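Kozan tidy-up trial: where we've got to, January

Better month than the last one! We ran 119 toy pick-ups at the Wendham flat and 67 ended with the toy in the box. Not the 100 I'd hoped for, I know, but soft toys were in there too and they're still a pain (floppy ears, mainly). So can it clear a playroom floor yet? No, and I'd still want a parent nearby. Small hard toys are coming along nicely though.
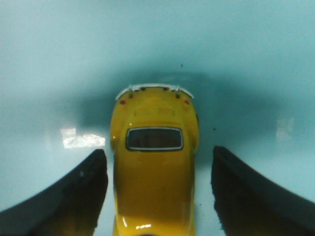 Yellow toy car between the open fingers, Wendham.

I'd like 2 more weeks on cars before we start on laundry.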